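Subject: Re: [puzzle-store] Trays for loose 2x2s - rim height and floor colour

On Wednesday the Drulov group wrote:

> We are still keeping the small cubes in zip bags, 18 to a bag, and
> the corners are getting scuffed. Has anyone moved over to open trays?
> If so: what rim height, and does a pale floor make it hard to pick
> out the white and yellow faces when sorting? We do ours under a
> ceiling strip light and glare is already a nuisance.
>
> Also, do you separate stickered from stickerless, or does it not
> matter once they are out of the bags?

We changed from bags to trays in February, so I can answer most of this.

Rim height. Ours are shallow trays from Palamen with a raised rim. The cubes stand a little proud of it, which helps when lifting them out. The deeper Totitz tray holds more but you end up tipping it to reach the corners, and then everything slides to one end. I would not buy it again for 2x2s. For 3x3s it is fine.

Floor colour. We use a beige one. Strong colours show up well on it: blue, orange, cyan and red can be sorted at arm's length. Pale yellow is the weak point. Under direct light it washes out towards white, and on a 2x2 with only four squares to a face that is enough to cause a misread. A darker floor does not cure this, as the glare is on the plastic of the cube. Moving the lamp to one side does more good.

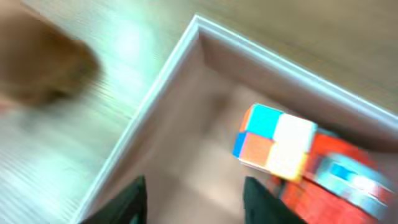 2x2 in the corner of the tray, mixed colours up. Note the lower right square.

Stickered and stickerless. Keep them apart. The reason is cleaning: stickerless cubes can be wiped with a damp cloth and put straight back, whereas the stickered ones need a dry brush or the edges lift. We had both kinds in one tray for the first month and somebody wiped the lot. Replacement sticker sets from Yoo fit, but the orange is a shade darker than the original.

Scuffing. It has gone down, though I have no proper figures. The bags did the damage by rubbing, in my view - each time a bag was moved the cubes turned against one another. In a tray they stay where they are put, provided it is not overfilled. One layer only. If you stack a second layer the top ones will drop over the rim as soon as the tray is carried.

Labelling. We number the tray and not the cube. The catalogue stands at 236 entries, and each entry gives the tray number and nothing more precise. I did try dividing the trays with card strips, but the strips wandered and it took longer to straighten them than to find a cube.

Cost. Palamen sells the shallow trays in boxes of 50, which was more than we wanted. We have a good many left over. If Drulov would like to try a few before ordering, write to me off list with a postal address and say whether you want them with lids. The lids are a loose fit and I would not rely on them in transit.

One question in return. Has anyone found a matt liner that does not shed? The felt we tried left fibres in the mechanisms, and cleaning those out of a 2x2 means taking it fully apart.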